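The Red One

The bus from Prustness came at a quarter past six, and Arash Khosravi walked home with his shoes in one hand. It was July and the hall of the club was colder than the street. He had said to the others that he would wash the jerseys this time. Then he came home and found that his own was the one he could not put in the water.
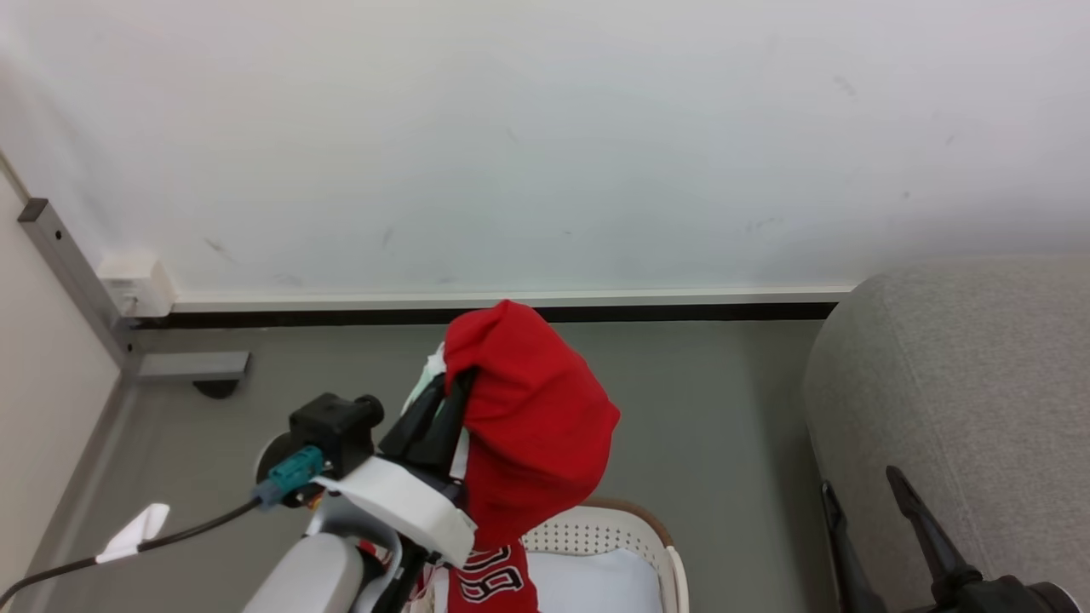
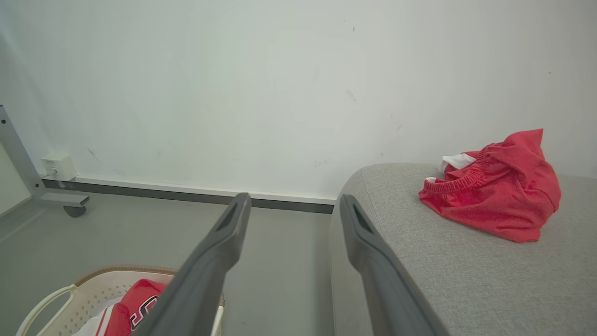
His mother had bought the jersey in the second year after they arrived, at a small shop called Iritz, for 40 dollars, when 40 dollars was the food of a week. He was 12 then and it came down to his knees. She said he would grow into the colour also, and he did not understand her. Now he stood in the back room and looked at the basket with the little holes in its side, where the red lay together with the white things, and he heard her voice quite clearly – never red with white, Arash, not even when you are tired. He was tired. He sat down on the floor beside the baseboard and felt the cold of it through his trousers.

On Wednesday she had telephoned from the hospital and asked if he was eating. He said yes. She asked if he was washing his clothes separately and he said yes to this too, and she laughed, so he knew that she knew.

He made two piles. The white pile he carried to the machine, a noisy old Jurkirex, and he turned the dial to the programme she always used. The jersey he kept on his knees. Near the collar there should still be the place she had mended with thread of a slightly wrong colour, and he searched for it with his thumb for a long time before he found it.

Then he filled the sink with cool water, and while it was filling he went to the kitchen to call her back.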